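Villca Says She Will Box Smarter in Return Against Somogyi

Jan 18, 2021

Gladys Villca has watched the tape of her loss to Somogyi more times than she wanted to. The first few viewings were with the sound off.

"I didn't need the announcers telling me I was getting hit," she said by phone from her training camp. "I could see it fine."

The super bantamweight dropped a split decision in October after starting well and fading over the last four rounds. She had Somogyi backing up early behind the jab, then stopped throwing it. By the eighth she was standing in front of a bigger puncher and trading.

"My corner kept asking for the jab and I kept nodding," Villca said. "Then I'd go out and throw the right hand. That's on me. I wanted the knockout and I got greedy."

The two have agreed to meet again this spring over 10 rounds. A venue has not been announced. Promoter Zullent has said only that the fight will be held indoors and that attendance will be limited to 200, mostly family members, officials and media.

Villca, who is 30, has made one big change since the loss. She left the gym where she had trained as an amateur and now works with Masanobu Katayama, a former featherweight who runs a small stable of fighters out of the Plokero gym. She called her old coach before she told anyone else.

"He wasn't happy, but he understood," she said. "We still talk. He's been in my life a long time and I wasn't going to let him hear it from somebody else."

Katayama said he spent the first 2 weeks of camp on footwork and did not let her spar at all.

"She didn't like that," he said. "She came here to fight and I had her walking around the ring. But in the last fight her feet were square from the sixth round on. When your feet are square you can't jab, and you can't get out of the way either."
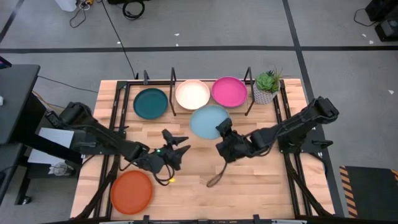 Sparring began after that, with left-handers first and then taller fighters who could press her the way Somogyi did. Katayama runs the rounds long and keeps the rest between them short, sometimes cutting it to half of the usual 60 seconds.

"I hate it," Villca said. "By the fifth one I'm looking at the clock. But I was tired in that fight and I don't want to feel that again."

She has also hired a nutritionist for the first time. Making 122 pounds was hard in October, and she said she was still cutting weight the morning of the weigh-in. This time she plans to be close to the limit well before fight week.

Asked if she expects a different Somogyi, Villca said no.

"Why would she change? She won," she said. "She'll come forward and throw the hook. I have to be the one who's different."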